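Início > Participar > Chamadas abertas

Categoria: Estudos com participantes / Automação e trabalho manual

Chamada de participantes: as máquinas já conseguem fazer as tarefas da casa e da oficina?

O grupo Wekcombe procura pessoas que saibam trabalhar com as mãos, em casa ou numa bancada, para um estudo sobre o que os robôs conseguem e não conseguem fazer.
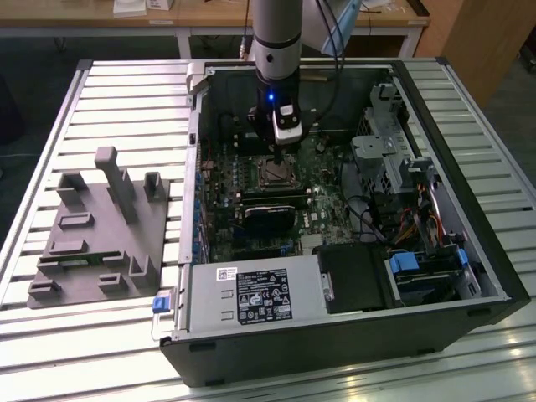
Sobre o estudo

O projeto chama-se Wetitz e começou com uma pergunta muito simples. Há muitos anos lemos que os robôs vão dobrar a nossa roupa, arrumar a nossa louça e desmontar os nossos aparelhos velhos. Nós queremos saber quanto disto é possível hoje, com qual qualidade e em comparação com quem.

A última parte da pergunta é a razão desta chamada. Para dizer se uma máquina faz bem um trabalho, precisamos primeiro de observar como as pessoas o fazem. Uma técnica de informática com experiência abre um computador de uma maneira, um estudante que nunca o fez abre de outra. Os dois podem chegar ao mesmo resultado. O robô é comparado muitas vezes só com o seu próprio resultado da semana anterior, e isto parece-nos pouco.

Trabalhamos com dois grupos de tarefas. O primeiro é da oficina: abrir um computador de mesa, soltar cabos, retirar e colocar componentes, separar parafusos por tamanho, encaixar peças num suporte. O segundo é da casa: dobrar toalhas, guardar talheres numa gaveta, limpar uma mesa com objetos em cima, fechar recipientes com a tampa certa.

Na primeira fase do projeto gravámos 2.638 tentativas, feitas por pessoas e por braços robóticos. Na segunda fase queremos concentrar-nos nas tarefas onde a diferença entre os dois foi maior e onde não compreendemos bem o motivo.

O que já sabemos, e o que não

Os resultados da primeira fase são ainda preliminares e pedimos que sejam lidos com prudência.

Nas tarefas em que o objeto é rígido e está sempre no mesmo lugar, o braço robótico trabalha bem. É lento, mas repete o movimento com uma regularidade que a maior parte das pessoas não tem depois de uma hora de trabalho. Colocar uma peça num encaixe feito à medida, por exemplo, correu melhor do que esperávamos.

Com os cabos a situação muda. Um cabo dobra-se, esconde-se atrás de outro, volta à posição antiga quando é largado. Uma pessoa afasta-o com um dedo quase sem pensar e continua. Para a máquina, este pequeno gesto é uma tarefa inteira, que precisa de ser planeada. Dentro de um computador de mesa há muitos destes gestos pequenos, e por isso escolhemos este objeto como um dos nossos casos principais.

Outra dificuldade é a força. Um conector pode estar preso por uma patilha que é preciso apertar antes de puxar. Quem já fez isto sabe sentir o momento em que a patilha cede. Não sabemos ainda medir bem este saber, e os participantes também têm dificuldade em o explicar por palavras. Uma participante escreveu no questionário: "puxei até deixar de ser errado". Discutimos esta frase durante uma reunião completa.

Na casa, as toalhas continuam a ser um problema e as tampas são um problema maior do que pensávamos. Dos talheres preferimos falar no relatório, porque os dados de julho têm um erro de anotação que estamos a corrigir.

A nossa resposta provisória à pergunta do título é portanto: algumas tarefas sim, com a bancada bem preparada, e com alguém perto para intervir. Sobre o trabalho completo, do princípio ao fim e numa casa qualquer, não temos até agora nenhum resultado que permita dizer que sim.

Quem procuramos

Procuramos 51 participantes adultos, distribuídos por três perfis.

Perfil A, oficina: pessoas que reparam ou montam computadores, eletrodomésticos, bicicletas ou aparelhos semelhantes, como profissão ou como ocupação regular. Não é necessário diploma. É necessário ter pelo menos dois anos de prática.

Perfil B, casa: pessoas que fazem trabalho doméstico, remunerado ou não. Incluímos aqui trabalhadoras e trabalhadores de limpeza, de lavandaria e de hotelaria, e também quem cuida da própria casa todos os dias.

Perfil C, sem experiência: pessoas que nunca abriram um computador e que têm curiosidade em tentar. Neste perfil pedimos que não se preparem com vídeos antes da sessão.

Para todos os perfis é preciso compreender instruções em português ou em inglês. Pessoas canhotas são muito bem-vindas, temos poucas nos dados e isto é uma falha da primeira fase. Pessoas com mobilidade reduzida numa mão ou nas duas também podem participar; neste caso pedimos uma conversa prévia para ajustar a altura da bancada e as ferramentas.

Não podem participar pessoas com pacemaker, por causa de alguns ímanes usados nas ferramentas, nem funcionários atuais do grupo Wekcombe.

Como decorre a sessão

Cada participante vem duas vezes, com intervalo mínimo de uma semana. Cada visita dura três horas e tem pausas.

Na primeira visita explicamos o estudo, respondemos às perguntas e assina-se o consentimento. Depois o participante faz quatro tarefas do seu perfil, cada uma repetida várias vezes. As mãos e a bancada são gravadas em vídeo. O rosto não é gravado. O som é gravado apenas quando pedimos para pensar em voz alta, e avisamos antes.

Na segunda visita o participante repete duas das tarefas e assiste depois a gravações do braço robótico a fazer o mesmo trabalho. Pedimos que comente livremente: onde a máquina hesita, onde faz um movimento inútil, onde faria melhor de outra maneira. Esta parte é para nós a mais valiosa. Quem desejar pode também guiar o braço durante alguns minutos, com um comando e com uma pessoa da equipa ao lado. Esta atividade é opcional e não altera o pagamento.

Não avaliamos os participantes. Se uma peça se partir, a responsabilidade é nossa. Os computadores usados são equipamentos retirados de serviço e as peças já passaram por muitas mãos.

Compensação

Pagamos 600 reais por participante pelas duas visitas completas. Quem faz só a primeira visita recebe metade. O pagamento é feito por transferência até dez dias úteis depois de cada visita. O transporte público é reembolsado mediante comprovativo, e quem vem de carro deve falar connosco antes, porque o estacionamento do edifício é pequeno.

Para as pessoas que perdem horas de trabalho podemos emitir uma declaração de presença. Há sessões ao fim da tarde e ao sábado.

Local

As sessões realizam-se no edifício Queiroz, segundo andar, sala da bancada. Há elevador. A entrada faz-se pela porta lateral, a porta principal fecha cedo. Ao chegar, basta dizer na receção que vem para o projeto Wetitz.

Dados e privacidade

As gravações são guardadas com um código, separadas do nome e do contacto. O alojamento dos dados é feito pela Dotport, nos seus servidores, com acesso limitado à equipa. O participante pode pedir para apagar as suas gravações até seis meses depois da segunda visita, sem explicar o motivo e sem devolver o pagamento.

No formulário perguntamos separadamente se as gravações das mãos podem ser usadas para treinar um sistema robótico. É possível dizer que não e participar na mesma. Sabemos que para algumas pessoas, em particular as que vivem deste trabalho, a pergunta é delicada. Na primeira fase tivemos várias conversas sobre ela, nem todas fáceis, e achamos que é melhor fazê-la de forma clara antes de começar. Quem quiser conhecer as respostas dos outros participantes encontra um resumo sem nomes no relatório da primeira fase, que enviamos a pedido.

Como inscrever-se

Envie uma mensagem à coordenação de participantes, ao cuidado de Jucélia Godoy, com as informações seguintes:

- nome e idade
- perfil pretendido (A, B ou C)
- em duas ou três frases, o trabalho manual que faz e há quanto tempo
- mão dominante
- dias e horas em que pode vir
- necessidades de acessibilidade, se existirem

Não é preciso enviar currículo nem fotografia. Respondemos a todas as mensagens, também quando o perfil já está completo. Quem preferir telefonar pode pedir o contacto na receção do edifício Queiroz, e Jucélia Godoy liga de volta.

Perguntas técnicas sobre as tarefas da oficina devem ser dirigidas a Ettore Farina. Para as tarefas da casa, a responsável é Chinyere Tamuno. Dúvidas ou queixas sobre ética e consentimento podem ser enviadas diretamente a Ineke Lambrechts, que não faz parte da equipa das sessões.

As inscrições para os perfis B e C ficam abertas até preencher as vagas. O perfil A tem menos lugares livres e damos prioridade a quem trabalha com computadores de mesa.

Texto publicado em 4 de fev. de 2024. Existe também uma versão em inglês; em caso de diferença entre as duas, vale a inglesa, e agradecemos que nos avisem.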